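Print this thread | E-mail this thread

I have decided to sort the screws. All of them. They live in a coffee can, a cookie tin, two margarine tubs and the pocket of every jacket I own. Updates will follow whether you want them or not.

Background: I bought a cabinet with 28 little plastic drawers at the Eltden outlet on Stimasthorpe Road. The sticker says it's for "hobby and craft." I have neither. What I have is a coffee can I can't lift with one hand.

Round one was dumping the can onto a bedsheet on the dining table. It made a noise like a slot machine paying out, which is the last time this project felt like winning.

Early finds: a key to nothing, four golf tees (I don't golf), a baby tooth I'm choosing to believe is a piece of gravel.

First sorting system was by length. It lasted eleven minutes. Length tells you very little when half the pile is the same length and none of it has the same thread.

Second system was by what it came off of. This requires me to remember what it came off of. I now have a drawer labeled FAN? and a drawer labeled OTHER FAN.

Hex keys get their own update. There are 61. I have assembled, by my own estimate, nine pieces of furniture in my life. Either they breed or I've been robbing people.

Someone asked why I don't just throw it all out and buy an assortment box. I did buy an assortment box. In April. It contained 300 pieces and I have since emptied it into the coffee can.

Third system, and the one I'm sticking with: finish first, then head, then size. Black with black, silver with silver, brass in the corner feeling superior.

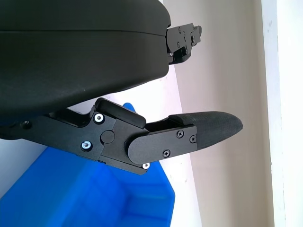 The finish rule came from years of getting it wrong on my own repairs. I'd lose one black screw, replace it with a shiny one, and then see that shiny one every time I walked past until I moved out. It only looks like a mistake when there's one of it. Three black Phillips heads holding down a flat black plate, silver ones with bright washers farther back along the same piece, and your eye just accepts that somebody had a plan. One silver head in among the three black ones and you'd stare at it through dinner.

So the drawers now go: black Phillips, black everything else, silver with washer, silver that has lost its washer. The last one is the fullest.

On washers. I used to think they were optional, like the parsley. Then I pulled a shelf bracket off the hall wall and found the screw head had sunk into it like a boot in mud. I take back what I said about washers. I can't take back the shelf.

Rubber bits have been promoted to a drawer of their own too. Feet, bumpers, pads, stoppers, the mystery gasket. I've spent years folding up cardboard to go under the short leg of the Kerar bookcase while owning, I now learn, a small fortune in rubber.

Halfway-point accounting: the sheet is still covered, I have used 19 drawers, and there's a screw in my sock.

A word about Phillips heads that have been stripped. I keep finding them. I must have taken each one out with enormous effort, looked at the ruined cross, and thought, yes, back in the can, for next time.

I'm throwing those out. I've thrown out two. I went back for one of them.

Update from later in the evening. My method for checking size is a scrap of pine with holes in it. If it goes in, it's that size. If it goes in and doesn't come out, it's a piece of pine with a screw in it and I start a new hole.

Somebody in the replies suggested a Gill magnetic tray. I own one! It was at the bottom of the coffee can, doing its job on 100 or more of these things at once. It came out looking like a hedgehog.

Labels. I started with a label maker and real terminology. By drawer fifteen I'd switched to masking tape and a pen. Current labels include POINTY, FROM THE BED, LONG BUT WHY, and NOT METRIC I CHECKED.

The dining table is back, apart from one cereal bowl of leftovers that match nothing and fit nothing. I've put the bowl on top of the cabinet. I give it a year to become a coffee can.

Anyway, I went to tighten the loose handle on the bathroom door, which is how all this started. It takes a nail.

Contact | Terms | Copyright, all posts belong to their author | Back to top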